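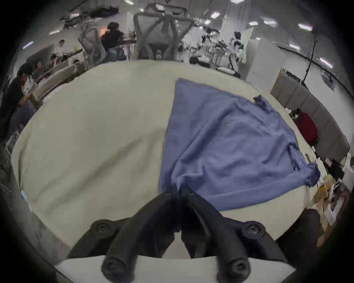

Slide 1: Opening

Good morning. My talk is on teaching by hand, using cloth. I will stay on one task the whole way through, which is taking hold of a piece of blue cloth on a round table. If you came for the warehouse work, that is the Cirnano session after the break.

Leave the slide up while people find seats.

Slide 2: Two ways to show a task

Remote control first. The person sits or stands away from the arm and drives it with a pair of handles. Every move they make is one the arm can make, so nothing has to be translated later. It is slow, and people get tired of it.

By hand second. The person holds the gripper and does the job directly, with a camera on the tool looking out past the fingers. There is no arm at all while you are recording. It is quicker, but a person can reach into places and twist in ways the arm can't copy, and some of the recordings have to be thrown out for that.

Ask how many in the room have tried either. Don't wait long.

Slide 3: What we collected

The Stevorau set, finished in April. 1,936 recordings by hand, 951 by remote control. Same task list for both. We had 38 people showing the tasks, and most had never held one of these tools before.

Say clearly that the two numbers are not a fair race. The remote rig was out of use for part of the time with a worn cable, and we had only one of it.

Slide 4: What the tool sees

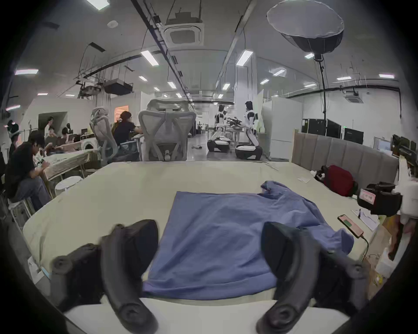
Blue cloth between the fingers, seen from the tool camera.

Points to make:

The lens is wide, so a lot of the room comes in along with the table. Chairs, desks, people working, ceiling lights. The learner gets all of that whether it matters or not.

The fingers are always in the same part of the view. That helps a good deal. Whatever else changes, the learner has the two tips to measure against.

The cloth is close to flat in the middle and bunched at one corner. Beginners go for the bunched part because it is easy to pinch. That is fine for picking up and poor for folding. We now ask people to say before they start which of the two they are doing.

The table has other things on it, a phone and a sheet of paper among them. We argued over whether to clear tables before recording. My view is leave them – a kitchen or a laundry room will not be cleared for the robot either. Grabner took the other line in their trials, and I expect a question on it.

Slide 5: Mistakes we made

We told people to move slowly. They moved so slowly that the arm later paused in the middle of the job, as they had. Now we say "at the speed you would do it at home".

We let people look down at the fingers from right above. Their heads shaded the cloth. Stand back a little, elbows in.

We kept only the good attempts for the first 7 weeks. That was wrong. A dropped corner picked up again teaches the arm what to do when it drops a corner. Keep those, and mark them.

Slide 6: Mixing the two

Hand recordings for variety, remote ones for the hard last part of the task. At Pillitham we trained on the hand set first and added the remote set after. Folding got better, picking up stayed the same. I can't yet say why. If pressed, say the tests are still going on and leave it there.

Skip this slide if the clock shows less than five minutes.

Slide 7: If you are starting out

Pick one object. Record it on several tables, at different heights. Change the person often, and change the light too if you can. Watch the first ten recordings all the way through before you make any more.

Check the fingers close evenly at the start of each session. Ours drifted and we lost an afternoon.

Slide 8: Questions

Likely ones: cost of the tool, whether gloves matter (we haven't tried), whether the set will be shared. Answer to the last is yes, the hand part first, with faces blurred. The sign-up sheet is by the door.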